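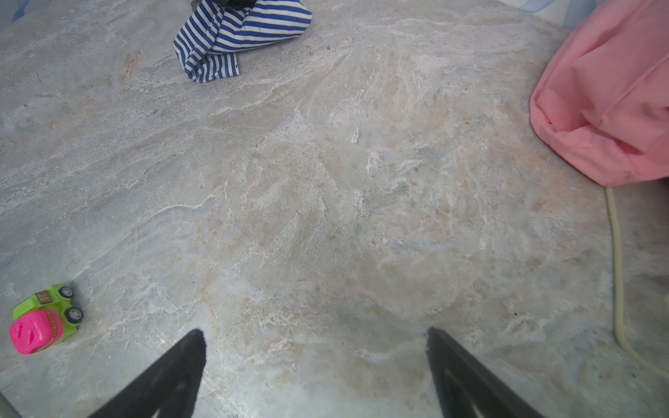

Enau Home Help Trials, Tidy-Up Team

FAQ

What is Minisance?
It's our two-arm floor tidying kit, and you can rent it! I'm Anjana Bhattacharjee and I answer most of the mail, so hi.

Does it cope with clothes?
Yes, mostly. Striped shirts, thin jackets, a kid's truck in between — mixed floors are what we practice on. Long drawstrings are still the hard part, so tuck them in if you can.
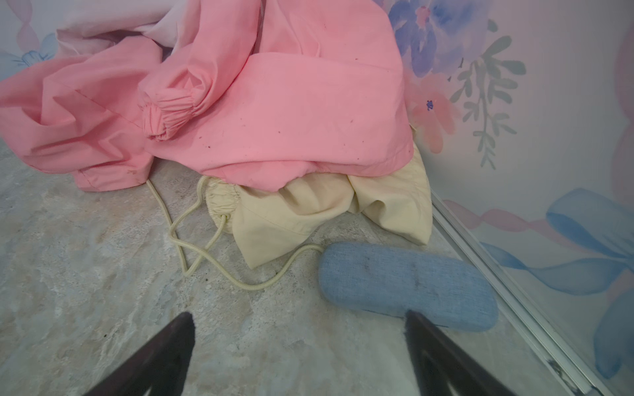 Will it fit my room?
You need a rail spot 80 inches wide and an outlet. Both arms bolt to the rail, and each one works the floor in front of it.

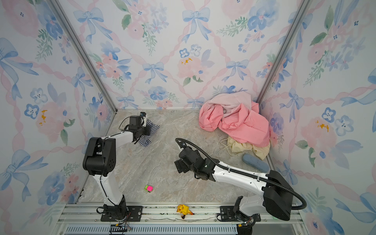 I'd start with soft stuff and leave glasses and phones out until you trust your settings.

How long is a rental?
40 days. Shahnaz Mollah handles bookings, and October still has openings.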